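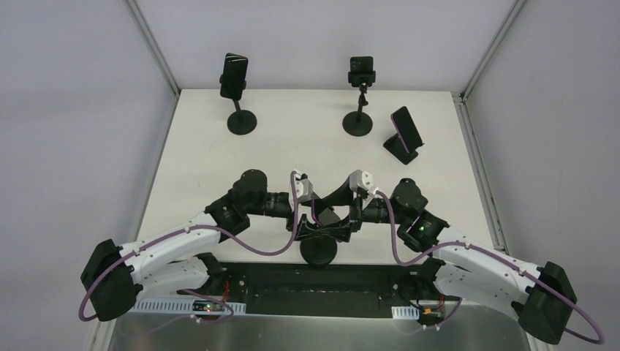 3.2 How first reports of threats against local officials were collected

The study covers news reports of threats and attacks on elected officials in two neighboring districts, Urkdale and Fustness. We included mayors, council members and candidates who had formally registered. Police officers, judges and civil servants were left out, even where a report treated them as part of the same case.

Reports came from the local press, two radio stations that post written summaries of their bulletins, and the public pages of the Clodden news service. We searched for the name of each official together with a list of words for violence and threats. The list was drawn up by the first author and then widened by Casimiro Marín after a trial search missed several reports that used only "incident" or "scare" in the headline. The search returned roughly 2000 items. After we took out exact copies, opinion columns and items on events outside the two districts, 977 remained.

Most readers in both districts now get their news on a phone, so we coded the mobile version of each page wherever it differed from the desktop one. The difference mattered more than we expected. Mobile headlines were often shorter and tended to drop the source of a claim. A desktop headline reading "Police say councilman's car was target" might appear on the mobile page as "Councilman's car was target."

Each item was read in full and coded for the source named in the first paragraph, whether a motive was given, and whether anyone was said to be hurt. Where the same outlet changed a report later, we kept both versions and treated them as one case with a revision. Changes of spelling or punctuation did not count as revisions. A change in the number of people hurt, in the name of a victim or in the stated cause did.

Iñaki Echevarría coded the Fustness items and Marín those from Urkdale. They then exchanged a portion of the material and coded it again without seeing the earlier result. Disagreements fell mainly on motive. A sentence such as "the attack comes weeks before the vote" does not state a motive, but many readers will take it as one. We followed the rule used by Văduva in her work on court reporting and coded a motive only when the text attributed one to a person or an office. Items that merely placed two events side by side were given a separate code.

Radio summaries raised a further problem. They are short, often without a byline, and are sometimes overwritten when the next bulletin goes up. We saved them each evening during the collection period, but a summary posted in the morning and replaced by noon would have been lost. Saturday bulletins in Fustness are not posted at all. The radio material is therefore thinner than the press material, and we do not compare revision rates between the two.

Reports that named a suspect before any charge had been filed are discussed separately in Section 4.1. Names of private persons have been removed from all quoted passages.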